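Last revised 2026-10-14. Applies to damask and other repeat-pattern papers in the Sirnance range.

## Wallpaper FAQ

**How do I work out the number of rolls?**
Measure the total wall width and divide by the width of one roll. Round up. Add one pattern repeat to the height of each drop before dividing the roll length.

**Does a large damask repeat waste more paper?**
Yes. Tall motifs such as urns need a full match at every seam. In a small space with three papered walls, the offcuts can rarely be reused.

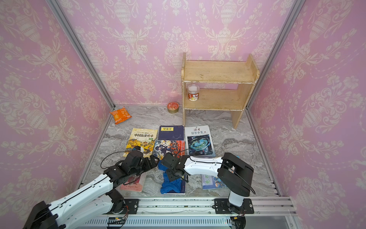

A customer in Forkitbridge wrote that the match held on the back wall but drifted by the second corner, and asked whether the paper was faulty. It was not. Corners are seldom plumb. Cut the drop at the corner, overlap slightly, and hang the next piece to a new plumb line.

**Which paste should I use?**
Itine ready-mixed. One 3000 g tub covers three small walls. Do not thin it.

**How long before I can put furniture against the wall?**
Allow 48 hours with the heating off. Light shelving may stand close to the wall but should not touch it.
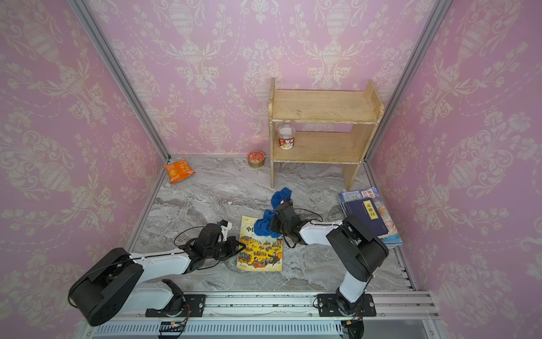

*Cream damask on pink, with a wooden two-tier shelf at the back wall.*

**Can I return unopened rolls?**
Within 90 days, if the batch number is intact. Orders placed in December may be returned until the end of March.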